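# Sixty Feet of Trailer and One Very Picky Blue

The first thing Noémie Caron ever said to me was that my blue was wrong. She wasn't mean about it! She just walked up to the proof taped on my shop wall, squinted, and said "that's a swimming pool." And I had to admit it, the blue on her coffee bags was moodier than that, something closer to a wet slate roof.

Noémie runs Stedine, a roaster with one delivery van and one long show trailer that she hauls around to food fairs. She wanted both of them wrapped before the January fairs, in the same blue, with the same line drawing of a coffee plant running down the sides. I've been wrapping vehicles for years and I still get a little giddy when someone hands me a trailer, because there's just so much of it. Flat panels, hardly any door handles, room to let a drawing breathe.

The van was another story. If you've never put vinyl on a cargo van, picture gift-wrapping a bathtub. There are deep channels along the sides, a fuel door, hinges that stick out, and a rear corner on this model that curves two ways at once (I have said words to that corner that I won't print in a magazine).

We ran 2 rounds of color samples before she was happy. I print on Skanmont film with a Fodex laminate over the top, and the laminate shifts everything a touch warmer, so a color that looks perfect coming off the printer can go a bit green once it's finished. We carried the laminated swatches outside, held them up against the coffee bags in the sun, then did it all over again in the shade. Swatch number 968 was the one. She wrote it on her hand.

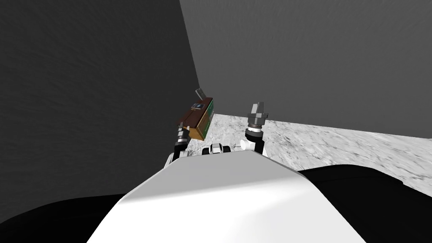
Curves are where a wrap gets won or lost, and I could talk about them all day. Vinyl wants to be flat, and every time you ask it to go over something round you're borrowing stretch from somewhere else. Picture a broad body with a smooth top rising to the middle and sloping off to both sides, and you've got just the kind of shape that makes an installer slow down. You'd start at the high point, work outward with the squeegee, and keep your heat gun moving. Van roofs and bumpers get the same treatment in my shop, and so did Noémie's awful rear corner.

Jailson Rocha did that corner, by the way. He's been installing with me long enough that I mostly stay out of his way and hand him blades. He laid the first panel, stood back, didn't like how the coffee leaf bent around the edge, and pulled the whole thing off again. I printed another. The second time he moved the seam a couple of inches forward so it fell along the stem of the plant, and unless you put your nose right up to it you'd never find it.

The trailer took us over to the Mikkelsen lot, where they've got a bay tall enough and long enough to park 60 feet indoors and still walk all the way around. We put the drawing up in long overlapping panels, back to front, so the wind on the highway pushes the seams down instead of lifting them. Noémie brought coffee every morning - a dangerous thing to give people holding knives - and kept wandering down to the far end to see the leaves join up.

The final bill for the extra film, reprint included, came to $2,083, and she paid it without blinking, then asked if we could do her dad's boat.

I've looked at the boat. It's all curves.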